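Notes on collecting demonstrations, March

I haven't written here for a while because most of my days have gone to recording. A few people asked what that means in practice, so I'm putting it down while I still remember the details.

The job is to gather examples for a policy we call Plondatstead. It learns from episodes. An episode is one attempt at one short task, from the arm's starting pose to the end of the motion, with the wrist camera video and the joint readings saved side by side. My current task is tidying: pick up a small item from the table or the floor area and put it in a cardboard box. It's easy to explain to a visitor and tedious to record well.

We work in blocks of 20 episodes. After each block I stop, play back a few of them at double speed, and write a line in the log. If I skip the playback I tend to regret it. Last month I recorded a whole block with the gripper readings lagging behind the video, and all of it had to go. The fix was a restart of the logging program, which I now do at the start of every session.

Natalina Pace wrote the instructions we follow. Her first version had a fixed position for the box, and the early model did fine as long as the box stayed there. Move it a hand's width and the arm would drop things next to it. The second version says to shift the box between episodes, turn it, and leave the flaps however they fall. The same goes for the cloth. I used to smooth it out before every run and she asked me to stop.
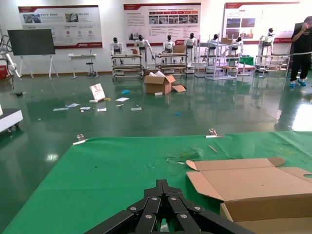 Speed is the other thing I had to unlearn. When I started I was slow and careful, and I paused above each object before closing the fingers. The model learned the pause. It would hover for several seconds and sometimes never come down. Now I try to keep one steady movement from the approach to the grasp, even if the grasp is a little off center. A slightly crooked pick that works is a good example. A pick that needs three tries goes in a separate folder labeled "recovery," and we add those in later in small amounts.

Thin, flat items are the worst. Paper scraps slide, and if the fingers come in too high they close on nothing. I've found it helps to press lightly on one edge first and then close. Out of my last block, 9 episodes used that method and the rest were ordinary top grasps. I don't know yet which one the model will prefer.

Labels take longer than I expected. Each episode gets a plain sentence such as "put the paper in the box," and we're supposed to vary the wording. By late afternoon my sentences all sound the same, so I write a list in the morning and work down it.

We use a tool called Jerkiron to trim the dead time at either end of each episode. It guesses the cut points from the joint motion and gets most of them right. It gets confused when I start very gently, and then I fix the cut by hand.

The next training run starts when the new blocks are checked. Natalina wants six more with the box closer to the edge of the table, where the reach is awkward, and after that we change to a different set of objects. I'll post the success rates once I have them, along with the revised instructions if she's happy for me to share them.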